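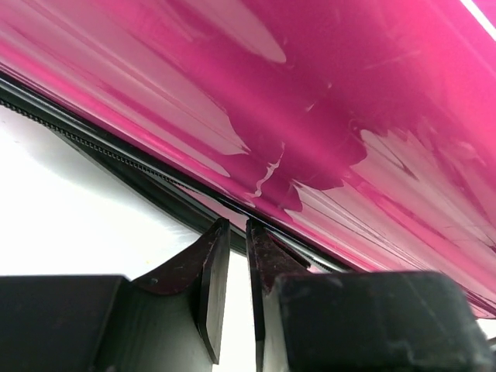
Yu-ting Cheung would rather start with the bad news, and so that is where we started, before I had found somewhere to put my coat. The bad news is that the expensive gripper lost. It lost by a fair margin, on the rim test, and the rim test was the one everybody at Ellstead had agreed on back in July.

"I wanted it to win," Yu-ting said. "I'd argued for it, I'd written the request for it, I had practically promised people it would win. And then you sit there and watch it slide off the edge of a bowl all afternoon."

I had come to Ellstead to hear about the gripper comparison, which I'd been told would take half an hour to explain. It took most of a morning and two pots of tea, and I can't say I minded. The shop builds small sorting and packing cells, mostly for people who handle housewares, and the question they had been chewing on was a plain one: what do you put on the end of the arm when the thing you're picking up is shiny, smooth and has only a thin edge to hold on to?

They tried three. There was the Vusonent, a two-finger parallel gripper with flat plates, which they'd owned for years. There was the Odeck, newer and quite a bit dearer, with soft padded fingers that curl a little as they close. And there was a suction cup on a stalk that Nghĩa Mạc put together in the shop and that never got a proper name.

Each of the three was given the same job: come up to the edge of an object, close, lift, hold, put it down. They ran 998 attempts in all, which bothers Uyên Ngô to this day, because the plan was for more and a controller fault on the last afternoon ended things early. "We could have come back on Monday and done two," she said. "I did ask. I was told to let it go." She has not let it go, I think – she brought it up again as I was leaving.

The Vusonent missed or dropped 31 times. The Odeck managed 124. The suction cup, which everyone had been rather fond of, came in at 259, nearly all of them on curved sides where it couldn't get a seal.

I asked why the soft fingers had done so poorly, since on paper they sound like just the thing for a slippery edge. Nghĩa took that one, and he took his time over it. The pads are thick, he explained, and a thick finger needs room. With a rim that sits close to the table, or close to its neighbor, there often isn't any. "A flat plate will go in where you can hardly get a ruler," he said. "It's a dumb shape and it's the right one for this. The soft ones are lovely on fruit! I'd buy them tomorrow for fruit."

The wrist camera was a whole second conversation. They had mounted it low, so that it looks out past the fingertips at whatever is about to be gripped, and for the first few days they weren't sure they'd keep it there. Glossy plastic throws back every lamp in the room. Uyên's detection software took the streaks of light for edges and kept sending the arm after them, and she spent the better part of a week moving lamps about and hanging up bedsheets from home to soften things.

What helped in the end was teaching the software to care less about the shiny part and more about the dark line where an object stops and the background begins. "Up close, the color is no use to me," she told me. "It's all flames and feathers. The rim is what I want, and I want to see it sitting in line with the gap between the fingers. If I've got that, I don't much mind what the rest is doing."

They also swapped the controller halfway through, from a Cavalcanti unit to their own board, and Yu-ting was frank that this muddies the numbers. The runs were split so that each gripper had a share under both, and the order of the three didn't change. Still, she would do it differently another time, with one controller from start to finish and a spare on the shelf.

As for wear, the flat fingertips come out of all this looking their age. Nghĩa likes to leave them alone as long as they still meet squarely, and he checks that with a slip of paper pinched between the tips, the way his first boss taught him to. Yu-ting would sooner fit fresh plates on a schedule. They were still going back and forth about it, quite cheerfully, when the kettle went on for the second time.

The Odeck is back in its case for now, waiting on a set of thinner pads that Nghĩa has drawn up and wants to cast himself. If they turn out well, the rim test will be run again from the beginning, and Uyên has already written the number of attempts on the whiteboard. It is a round one.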